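We use cookies to remember your login and your reading position. Accept | Manage settings

Gripper choice for bedside drawer tasks, Clirko vs Becerra fingers
24 replies | 7 shares

marshfield_k
Evening all. I've been meaning to write this up for a while, so get a cup of something, it runs long. We're comparing two sets of fingers on the same arm for hotel room work, meaning small everyday objects near a bed: remotes, phones, things left in drawers. The room is a real one, with real furniture, and I picked the corner by the bed because that's where everything gets awkward. You've got a round drum table with a wood finish, a corded phone on top, and the headboard wing crowding one side. I love that little table, but it has been humbling!
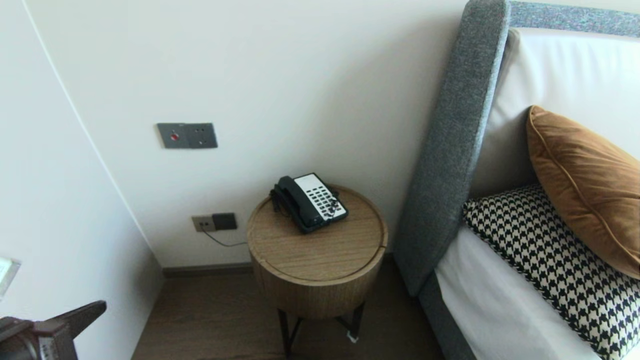

My first idea was to have the arm come in high over the tabletop and drop down in front. Fine for anything lying on top, but the open tray sits under the top and the wrist wants to be low and nearly flat to get in there. I ran 12 tries with each set of fingers, same starting pose, same Zordale controller settings. The Clirko pair got hold of the remote 11 times. The Becerra pair managed it less often, though they were much kinder to the buttons, and I can't decide how much I care about that.

pkolb
Lovely to see somebody doing this outside a bench setup. I'd care about the buttons quite a lot! A remote that turns the TV on every time you lift it is going to annoy a guest. Did you try a lighter close on the Clirkos before giving them the win?

marshfield_k
I did, a little. Below a certain force the remote swivels on the way up, and then it catches on the side rail. I should have said I wasn't crowning anybody yet.

trayandtrestle
I'm going to disagree with the whole comparison, in a friendly way. With that few tries the difference could be luck, and your wrist camera matters more than your fingertips. We swapped to a Trirkov camera in March, left the fingers alone, and our drawer picks improved more than they ever had from new tips. Dark object, dark gripper, shade under a tabletop: your camera is guessing.

pkolb
Depends on the camera, surely? We had the opposite. New camera, same misses, and then softer tips sorted it in an afternoon.

Krystyna Piątek
Joining in because I've spent far too much of this year on drawers (my family can recite my complaints). I think you're both right about your own setups. What I'd ask marshfield_k is which way the fingers open. If they open up and down over a flat remote, you need room under it, and there isn't any. Turn the wrist so they close across the narrow side and the tips have something to squeeze. My other suggestions, in the order I'd try them:

1. Check your cable slack with the wrist at its lowest point. Mine used to brush the front lip of the drawer and I blamed the fingers for weeks.

2. Bring the forearm in from the side away from the bed, and keep the elbow well back so the fingers can come over the front edge of the table.

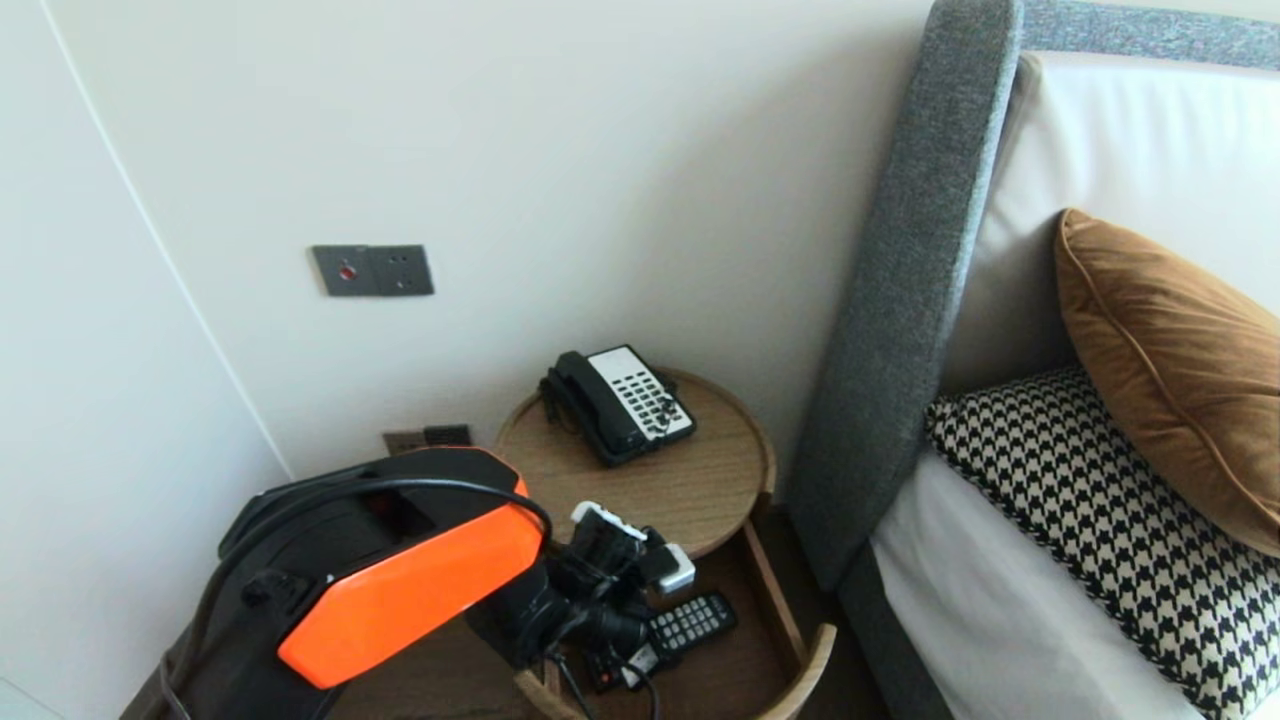 3. Log the closing width on every try, even the bad ones. You'll see the swivel in the numbers before you see it by eye.

4. Do 18 tries per finger set at the very least, and mix up the order so the second pair doesn't get all the benefit of your practice.

trayandtrestle
Number 4, thank you. I still say camera first.

marshfield_k
Krystyna, this is wonderfully useful. Cable slack had honestly not crossed my mind, and I'll go through the logs for closing width tonight. I have 1560 saved rows from the controller and have looked at maybe a handful of them, which is a bit embarrassing to type out. Trayandtrestle, I can borrow a Trirkov for a few days, so I'll run the Clirko fingers with both cameras and leave everything else alone. Would that satisfy you?

trayandtrestle
It would! Leave the curtains the same too, please. Daylight from the side threw our results all over the place.

pkolb
And do the Becerras at the lighter force as well, or I'll sulk.

marshfield_k
Fine, fine, both. I'll post the tables in this thread when they're done, with the misses left in.

Share this thread (7) | 24 replies, showing first page
Get the weekly digest by email. Unsubscribe any time.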